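Teaching a home-built arm to hang frames: how do you deal with tilt?

Yimer
Hello all. I build a two-arm robot in my garage and the task I chose is hanging picture frames on wall hooks. I record myself doing it and train on these recordings. So far I have 71 good episodes. The policy finds the hook, but the frame goes up crooked and it misses.

My wall is plain off-white, with three frames in a row. The middle one is an A4 document frame and the one I move.

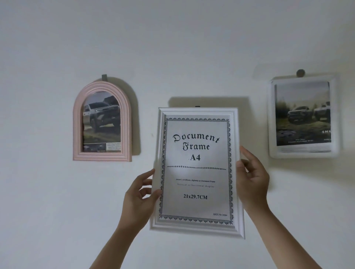
The hook is hidden behind the top edge in the last moments, so I think the head view alone is not enough. I consider adding a wrist camera on each side. Is it worth the money?

bezawit_m
Before you buy anything, look at your shadows. With soft light from one side, the frame shadow grows and shrinks with distance to the wall. Maybe your policy learned the shadow. Move the lamp and test again.

Skusora
I don't agree. Shadow is useful information, why remove it? 71 episodes is simply too few. I needed up to 3 times more for a coat hook.

bezawit_m
I did not say remove, I said vary. More episodes with the same lamp will teach the same thing.

Odette Perrin
Do you always hold it tilted when you start? If you correct the tilt very late, the robot copies this also.

Yimer
Odette, yes, I level it only at the end. I will record a new set with 2 lamp positions and level earlier. Wrist cameras can wait until December.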